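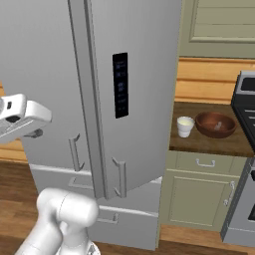
Render: Maja Adamczyk

Fridge doors, two grippers and a lot of waiting

Posted 4/8/21 by Ülle Bite
Filed under: Robots, Simulation, Long ones

Search this blog

I said last month I would write up the gripper comparison once the runs were finished. They finished on the weekend and I've been through most of the logs, so this is the write-up. It is long and fairly dry. If you only want to know which gripper I'd pick, it's the Koller, for handles anyway, and you can skip down to the part about cups for the argument against.

Everything was done in simulation. I don't have a kitchen I'm willing to let an arm loose in, and the bench at Tomitthorpe has room for a toaster and not much else. Maja built the kitchens in Zomuren, which is the simulator we both use at work and which she knows far better than I do. The one at the top is the one I spent the most time staring at: stainless fridge, sage green cupboards, wood plank backsplash, a cup and a bowl sitting out on the counter. She made others with different layouts and different handles, but the fridge in this one caused most of the trouble, so it got most of my attention.

What I was comparing

The arm stayed the same throughout. So did the base. What changed was the gripper, and then partway through, the controller and the camera position, which I'll admit made the whole thing less tidy than I'd planned.

The Koller is a parallel gripper with short fingers and a chunky housing. The Mtshali has longer, thinner fingers that curl a bit at the tips. I had models of both that came with reasonable joint limits and masses. The Mtshali model needed its friction values redone, as the ones it came with let it hang onto anything at all, including flat cupboard doors. Maja spotted that when the arm lifted a bowl by touching the outside of it. We both thought the controller was having a very good day until she looked at the contact settings.

There were three tasks. Open the upper fridge door by its bar handle, pull the shallow drawer under the counter, and pick up the cup and put it down further along. I ran 300 attempts per gripper on each one. After throwing out runs where the simulator fell over or the arm started inside a cabinet, I had 1,779 I could use. I started each attempt from a slightly different base position and changed nothing else within a set.

The fridge door

A fridge door is harder than it looks from the outside. The handle is easy to see and easy to get hold of. The problem is that once the door moves, the handle travels on an arc, and a gripper that is clamped hard onto a vertical bar has to turn with it or let it slide. If it can't do either one, the wrist runs out of range and the arm stalls with the door open the width of a hand.

The Koller did well at this and I wasn't expecting it to. The short fingers meant the bar sat close to the palm, and when the door swung, the bar could rotate between the pads without working its way out toward the tips. On the Mtshali, the bar would creep along the fingers as the door came around. Sometimes it stopped at the curl and held. More often it popped over, the door drifted, and the arm carried on pulling nothing through the air for another few seconds until the timeout.

I tried gripping the bar higher and lower. Lower was better for both. The handles on this fridge stand off from the door on short posts, and if the gripper came in close to a post, the housing on the Koller would bump it and shove the door shut again. Maja suggested offsetting the approach toward the middle of the bar and that fixed most of it. I should have done that from the beginning but I had copied the grasp points over from an older drawer project and hadn't looked at them properly.

The double door layout added its own problem. With the right-hand door standing partly open, the planner would sometimes treat it as part of the fridge body and route the elbow straight through where the door was about to be. That isn't the gripper's fault, so I reran those after updating the collision model. It took most of a week of evenings.

The drawer

There isn't a lot to say about the drawer. Horizontal bar pull, straight line motion, no arc. Both grippers managed it without much fuss. The Mtshali was a bit better at getting its fingers behind the bar when the base was off to one side, and the Koller was a bit better at not letting go. If drawers were all I cared about I'd buy whichever was cheaper.

One thing did come up. When the base was parked too close, the arm folded in on itself and the elbow ended up down in front of the lower drawers, which is fine until you want to open one of those next. I've started keeping a note of where the elbow finishes as well as whether the task was done. A finished task that leaves the arm wedged somewhere awkward is only half useful.

The cup

The cup went the other way. It's small, with a slight flare at the rim, and the Koller kept wanting to take it from the side with those short fingers, which meant bringing the whole boxy housing down close to the counter. With the bowl right next to it, there was not much space to work in. It knocked the bowl a fair amount. I don't count that as a failure if the cup ends up where it should, but I wouldn't want it doing that with my dishes.

The Mtshali could come in from above with its fingers over the rim and the rest of the hand well clear. It was slower but it rarely touched the bowl. If I was setting a table I would use the Mtshali and not think about it much. Maja disagrees and thinks the Koller would be fine with a better approach angle. She's probably right that I didn't give it a fair chance, as I never tuned the top-down grasp for it. I may go back and do that.

Controllers

I started with plain position control, because that's what I had working. It is fine for the cup and fine for the drawer. For the fridge door it was bad enough that I switched to an impedance controller partway through and then redid the earlier fridge runs so the two sets matched. All the fridge results above are from the second controller.

The difference was larger than the difference between grippers. Under position control, the arm tries to follow the path you've given it, and if your guess at the hinge is off by a bit, it fights the door the whole way. With some give in the wrist, the door more or less shows the arm where to go. I had read this many times and nodded along and then built the first version the stiff way regardless.

My stiffness settings are too soft for anything heavy. With the freezer drawer at the bottom of the same fridge, which I tried a few times out of curiosity, the arm leaned back politely and the drawer stayed where it was. I didn't include those.

Cameras

I had three camera positions: one on the wrist, one beside the arm near shoulder height, and one fixed out in the room. The wrist camera was the one I had the most hope for and it was a bit of a letdown on the fridge. Up close, brushed steel is a large grey area with another grey thing in front of it. The handle detector found the bar reliably from further back and then lost it in the last part of the approach, right when I wanted it. On the green drawer front it had no trouble at all — silver on green is easy.

The shoulder camera was the most useful for the fridge, with one catch. The arm gets in its own way. Depending on the pose, the elbow covers the bottom drawer or part of the door, and the detector either guesses or gives up. I ended up taking the handle position from the shoulder camera before the arm moved and then trusting it. That works in a simulator where nobody bumps the fridge.

I would not read too much into the lighting results. Zomuren's reflections on steel are softer than the real thing, and Maja has told me more than once that the default light is flattering. The fridge at Tomitthorpe, the real one in the lunch room, has a window opposite it and you can hardly look at it in the afternoon.

What's next

I want to redo the cup with a proper top-down grasp on the Koller, so I can stop hearing about it. After that, the cupboard door under the drawer, which has a vertical handle and swings into the space where I keep wanting to park the base. Maja is making a version of this kitchen with the fridge hinged differently and the stove moved down, and she wants me to try the planner on it without changing anything. I expect it to go poorly.

I've had two emails asking for the logs. I'm happy to share them but they're a mess and the column names changed in April when I swapped controllers. Give me a bit of time to clean them up. The grasp points for the bar handles are in better shape and I can send those now if anyone wants them. Leave a comment with which gripper you're using, as the offsets are different for each.

Get new posts by email. Enter your address and press Subscribe.

This site uses cookies to remember your comment details. By continuing to browse you agree to their use. OK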